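April, kurz nach elf am Abend

Rumex läuft wieder. Ich schreibe das mit Bleistift, damit ich es morgen ausradieren kann.

Angefangen hat es mit der Idee, den alten Importer von Perl nach Rust umzuziehen. Drei Abende hatte ich dafür veranschlagt, das war im Februar. Der Borrow Checker und ich haben seitdem eine Beziehung, wie man sie sonst mit Vermietern führt: Man schreibt sich förmlich, und am Ende hat er recht. Heute früh standen 174 Fehler in der Konsole, mittags 1.407. Dazwischen lag eine einzige Lifetime-Annotation, auf die ich ziemlich stolz gewesen war.

Am Nachmittag dann aufgegeben und überall clone() hingeschrieben. Kompiliert sofort. Ich bin ein schlechter Mensch mit einem grünen Build.

Der Testlauf mit den Daten aus Sustham: 3.000 Datensätze, davon 3 kaputt, und zwar dieselben 3, die schon das Perl-Skript nicht mochte. Das Skript hat sie allerdings stillschweigend verschluckt, vermutlich seit Jahren. Mein Programm bricht mit Panic ab und nennt die Zeile. Ich weiß noch nicht, was mir lieber ist. Baltola, das Modul für die Datumsformate, habe ich nicht angefasst und werde es auch nicht tun, solange darin ein Kommentar steht, der nur aus »hier nicht« besteht.

Gegessen: Toast, zweimal.

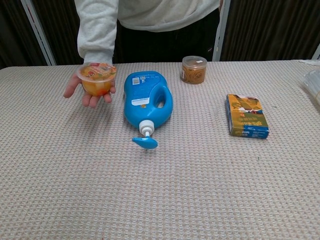
Obstbecher, gelb und orange, mit Deckel.

Morgen die clones zählen. Oder übermorgen. Vorher noch unwrap() in der Hauptschleife loswerden und das README anpassen, da steht immer noch »demnächst in Go«.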